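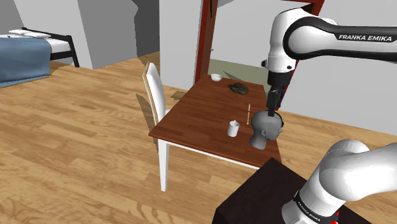 Re: Hard water and those clip-on descalers

Sutholm Renters list, 16 December 2023

On Saturday morning a member wrote:

> Has anyone in Durnbridge tried the magnetic descaler that clips on the
> pipe? The leaflet says it treats 4,000 litres a day and cuts scale by
> most of what you'd see otherwise. My neighbour swears by hers. It's $359
> and I'm tempted, as the kettle is a disgrace.

I'd keep your money. I read the same leaflet in May and came away with more questions than I started with. It says "tested in more than 800 homes" but doesn't say who tested it, what they measured, or what the water was like before. If you ask people whether their kettle looks better after they've paid $359, most of them will say yes.

The hardness doesn't change either. The calcium is still in the water, even by the maker's own account – it's supposed to "behave differently", whatever that means. I rang and asked for the report. They sent me the leaflet again, in colour.

What does work is dull. Citric acid from the bulk store, a spoonful or two in a full kettle, boil, leave it half an hour, rinse well.
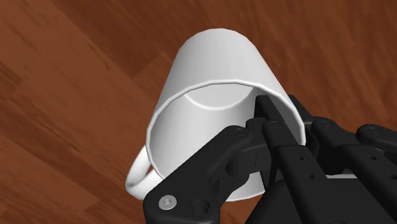
I do ours every few weeks and it comes up fine. Vinegar will do the job too but the kitchen smells like a chip shop until dinner. Keep both of them off marble and anything enamelled.

If you really want softer water you need a proper ion exchange unit, and the quote I had for one was $2,000 before the plumber. You'd also need your landlord's say-so, and good luck with that at the Drurkness end of town.

As for the neighbour, did she change anything else at the same time? A new kettle, say? I'd ask before ordering. And check the returns policy – mine said thirty days, unopened box only.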